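Chapter 6
Surface-Mounted Fittings and Cable Runs

6.1 Scope of the chapter

Chapter 5 dealt with loads that rest on the floor. The present chapter covers equipment carried by a wall: plates, panels, brackets, and the cables that serve them. The subject is often treated as a matter for the installer alone, but most faults found at inspection go back to decisions made on the drawing. A plate is placed where no fixing can be set behind it, or a cable is given a length that suits only one position of the equipment.

By the end of the chapter the reader should be able to select a plate and its screws for a given wall, set out a fixing pattern, and specify a cable run with enough slack for movement. Sections 6.2 through 6.4 treat the wall side of the joint. Sections 6.5 and 6.6 treat cables. The worked problem in Section 6.7 follows the refit of the Grorovine workshop and uses the drawings prepared for that job by Yaroslav Stetsiuk.

Three terms are used throughout. The substrate is the material that receives the fixing. The plate is the flat part that spreads the load over the substrate. The projection is the distance from the face of the substrate to the center of gravity of the load. A small load with a large projection can pull harder on the upper screws than a heavy load held close to the wall, and the upper screws are therefore checked first.

Screw patterns are commonly arranged in an upper and a lower group. Under a steady downward load the upper group works in tension and shear, while the lower edge of the plate bears against the wall. Equipment that moves can reverse this condition, and both groups must then be sized for tension. The black plate below has two visible screw heads near its upper edge and two near its lower edge. Braided sleeves cover the cables, one of which forms a wide loop.

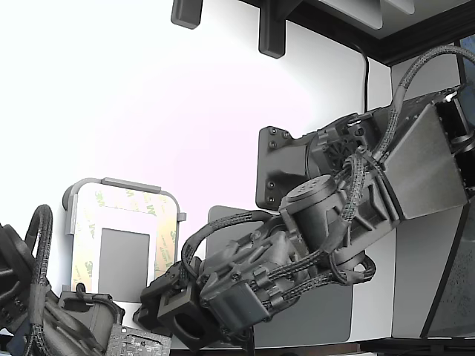
6.2 The plate and the substrate

A plate can be no stronger than the material behind it. Before a pattern is set out, the substrate must be identified by drilling a test hole or by reference to the building record. Paint and plaster hide the difference between solid masonry and a hollow partition, and the two call for different fixings.

Consider a plate carrying a load of 400 newtons at a projection of 75 millimeters. The overturning moment is the product of the two, or 30 newton-meters. If the effective distance from the upper screws to the lower bearing edge is 100 millimeters, the upper group must resist a total tension of 300 newtons. With two screws sharing the load equally, each carries 150 newtons before any safety factor is applied. Shear is calculated separately and combined with tension by the method given in Section 6.3.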